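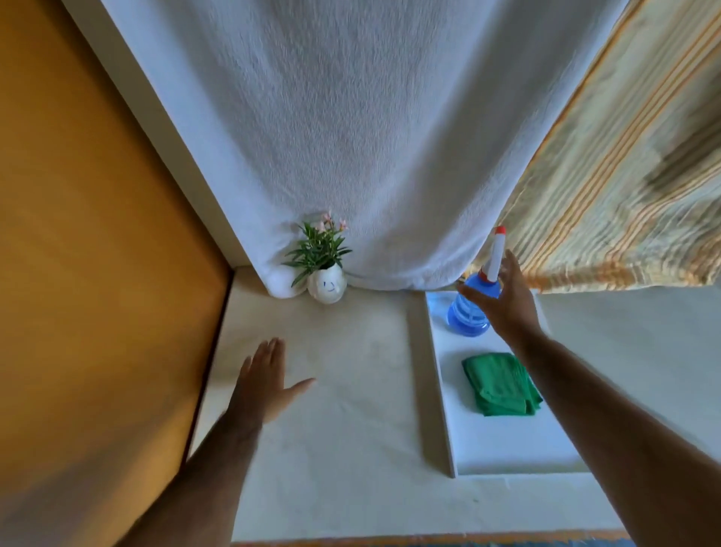 2024年7月6日,星期六

工位隔间整理及台面清洁流程试做,第三轮

接上一轮。上一轮遗留三件事:背布垂度不稳,条纹帘下摆脱线,托盘的位置一直没有定死。今天上午处理前两件,下午定托盘,顺带把清洁液重新配了一次。

一、台面

台面仍是白色的那张,没有换。左侧橙黄色侧板与台面交接处有一道缝,积灰,抹布进不去。试了两种办法:棉签蘸清洁液沿缝走一遍,灰能带出来,但棉签头起毛,毛又留在缝里;薄塑料片包一层无纺布,从靠墙一端往外拉,干净得多,两次就够。以后按第二种做。塑料片不要用金属尺代替,上一轮用过,侧板下沿留了一道浅印,擦不掉。

侧板内侧的白色竖条是压上去的,没有打胶。擦的时候不要横向用力。底部一段略松,用手按回去即可,暂不补胶,等八月整体拆装时一并处理。

白台面的麻烦在于反光。湿擦之后若不立即干擦,干了会有水痕,正面看不出,侧着看很明显。把顺序固定为:喷、等、湿擦、干擦。“等”定为100秒。试过更短的,茶渍边缘去不净;再长液面开始收干,反而留圈。

二、背布和帘子

背布为白色,表面有颗粒状织纹,手感接近毛巾。上一轮用夹子夹四处,中间下坠,今天改为穿杆,顶部基本平了。下端偏长,左下角会在台面后角堆成一团。考虑过裁短,没有裁,理由是洗后缩多少还没有数据。先按原样留着,洗过再量。堆起来的那一团不要往里塞,塞了之后中段会鼓出来,放在后面的东西容易被顶倒。

背布掉毛。新布第一天最明显,干擦时抹布上全是白色短绒。用粘毛滚筒从上往下滚过之后好转,但没有根除。干擦这一步因此改到整理背布之后做,不然要返工。

条纹帘是Dadwood的零头料,米色底,橙、黄、浅绿细条,挂在右侧,压住背布右边缘。下摆没有锁边,有点毛,呈波浪状。原计划今天锁边,缝纫机那边占着,没有做成。临时处理:剪掉长线头,不要拉。拉一根会带出一串,上次就是这么脱开的。帘子下沿必须高于台面,碰到台面会吸清洁液,条纹处干后发硬。

三、盆栽

小盆栽放在靠后位置,中间略偏左,在白布前面。白色圆盆,盆身有蓝色线条的笑脸,细长绿叶,顶上浅粉色小花。笑脸朝外。朝外没有技术上的理由,只是便于复位:擦完放回去时,以脸的方向为准,几个人做出来的结果就一致了。之前用过的那只盆没有任何标记,每次转的角度都不同,前后对照时很不方便。

喷清洁液之前先把盆栽移走。第一轮没有移,叶尖沾到液体,过了几天有几片发黄。是否由清洁液引起没有做对照,先按有影响处理。移盆时托盆底,不要捏叶子。盆底每次都要擦,底圈容易带土,放回去就是一个印子。

四、托盘和喷瓶

托盘白色,长方形,四周有一圈浅边。放在台面中间偏右,长边从后墙朝外。横放也试过,横放时右手取东西顺,但左手要越过喷瓶,袖子会碰到。改为纵放后没有再碰到。

喷瓶放在托盘里靠后的一端。瓶身蓝色半透明,带棱纹,白色喷头,红色喷嘴帽。半透明的好处是液面从外面能看到,不必拧开。棱纹在湿手时也不容易滑,比上一只光面的好用。

喷瓶一定要放在托盘里,不要直接放台面。喷嘴滴漏,静置一夜后托盘里有一小滩。把喷嘴帽拧到底会好一些,没有完全解决。怀疑是喷头里的垫圈,已拆下一只备用喷头作比较,结果下周再记。

五、清洁液

原液为Leka的中性台面清洁剂。稀释比1比100,即10毫升原液加水至1,000毫升,先加水后加原液,反过来泡沫太多,读不准刻度。配好后静置,等泡沫消下去再装瓶。

对照组为Lendis的同类原液,同样比例。去茶渍两者看不出差别;去铅笔印Leka略好;气味Lendis较轻。白台面上的水痕两者都有,与品牌关系不大,主要看干擦及时不及时。

抹布用Darer的细绒布,湿擦、干擦各一块,不混用。湿擦那块角上打了结作区分。累计擦拭已超过344次,两块都没有明显变薄,干擦那块吸水变慢,准备换。不要加柔顺剂洗,洗过一次,之后擦什么都有一层膜。

六、今天定下来的顺序

盆栽移出,托盘连同喷瓶一起端出。
滚背布,理左下角的堆叠部分,检查帘子下沿。
侧缝用包布塑料片拉两次。
台面喷清洁液,等够时间,由后往前湿擦,随即干擦。
托盘内外擦净,放回,长边朝外。喷瓶放靠后一端。
盆底擦净,放回,笑脸朝外。

双手操作时,左手负责左侧及后角,右手负责托盘一侧。不要交叉。后角最深,身高不够的人可以垫脚凳,不要趴在台面上够,胸前衣物会蹭到没干的地方。

七、未完成

帘子下摆锁边。
背布洗后缩水量,洗前在背面用线做两处记号,量记号间距。
喷嘴滴漏,换垫圈后静置一夜再看。
托盘在台面上会滑,拟在底部贴防滑点,先贴四角,看擦拭时是否碍事。
侧板下沿的旧浅印,试过橡皮,无效,不再处理。

补:晚上又看了一次台面,靠帘子一侧有一道水痕,是干擦时漏掉的一条。重擦后消失。下次干擦从右侧起手。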